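I've been sorting out the small stuff in the workroom this week. Posting as I go, mostly so I remember what I decided.

1/ The problem is always small parts with no home. Screws, caps, beads, offcuts, the little beige things that come in every kit and never get used. They end up on whatever flat surface is closest.

2/ I started Tuesday with the drawer under the window. It took the whole evening. Most of it was packing material from old Merkosero orders. I kept two of the boxes and recycled the rest.

3/ Rule I'm using: one container per kind of thing. If I can't say what the kind is in two words, it goes in the "look at later" box. The "look at later" box is already full.

4/ I bought a label roll from Lustorix, 500 labels. I have used 221 of them. Some of those were corrections. I spelled "washers" wrong on a whole row of drawers and had to peel them all off with a butter knife.

5/ People asked what I do about lids. I used to keep the lids in a separate bin. Bad idea. You spend longer hunting for the lid than you spent on the job. Now the lid goes down flat next to its cup while the cup is open, top side up, and goes back on before I open the next one.

6/ Cups with lids work better for me than zip bags. A bag falls over and you can't see to the bottom. A short wide cup you can look straight down into and know what's left.

7/ Color helps too. I gave red to anything I need to find fast. I don't have a system for the other colors yet. A friend uses blue for metal and green for plastic but I would forget that in a week.

8/ Trays are for things in use right now. They are not storage. A tray with a rim and a plain colored middle is the best kind, small parts show up on it and they don't roll off. I had one with a floral print and lost a spring on it for ten minutes.

9/ The Brarkum trays are fine but the corners collect dust. I wipe them with a damp cloth and let them dry standing up.

10/ White tabletop was a good choice for the work area. Every crumb shows, which is annoying, but so does every dropped part. I keep very little on it. One cup, its lid, one tray, and the middle left clear. 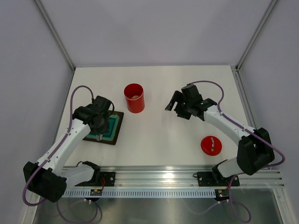

11/ The other thing I changed is the order. Cup to the back, tray to the left, lid on the right. I had it the other way for months and kept reaching across an open cup. Since the switch I haven't tipped one over.

12/ If a cup is down to the last piece or two, I don't top it up right away. I write it on the list by the door and do all the refills together at the end of the week. The list is a plain index card. I tried an app and stopped opening it after four days.

13/ Someone asked for weights. The full screw cup is 333 grams on the kitchen scale with the lid on. I like to keep them under that so the shelf doesn't bow.

14/ Still to do: the Szabó cabinet, which has eighteen drawers and I only know what's in three of them. Also the shelf behind the door. I'm leaving both until November.

15/ The "look at later" box is on the floor by the chair. I'll start with that one tomorrow morning before work.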